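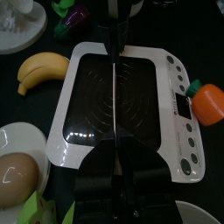
Gripper view over the cooktop. Banana, carrot and eggplant all toys btw

1/ Open day at Grutgate, the robot kitchen demo. Typing this standing up so bear with me. Black table, black curtain type backdrop, lots of play food. Room holds 27 people and it was full when I got in.

2/ Team here is called Cutar. Kitchen chores only, no warehouse stuff. They run short jobs, 19 on the list taped to the door. Pick up, put down, move it over, hand it across. Sounds dull. Isn't.

3/ Got to the front for the knife part. Everybody went quiet lol 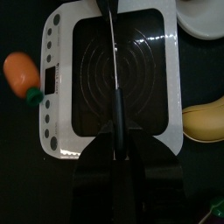 4/ Asked how they teach it. A person drives the arms by hand first, over and over, and the software learns from that. 62 runs for one task before they even try it solo. Guy next to me asked if it can do dishes. Not yet, they said. November maybe.

5/ Also asked about the small cameras on the wrists. They matter more than the big ones apparantly, bc the arms block the view from outside. Makes sense once you stand there.

6/ Two arms at once is the hard bit. They have to agree on where a thing is, and neither one can shove it.

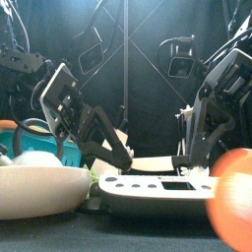 7/ Slower than me by a mile. But I'd watch it all day. Kids in front row were glued, one wanted to keep the eggplant.

8/ Leitão stand next door had coffee, line was awful. Skipped it. Kumix talk is upstairs in nine minutes, going to try and get a seat.

9/ Demo runs again this afternoon if your nearby. Free, just sign in at the desk. More later if my battery holds

6 Aug 2023

We use cookies to make this site work. Accept | Manage settings

Contact | © 2023 | Back to top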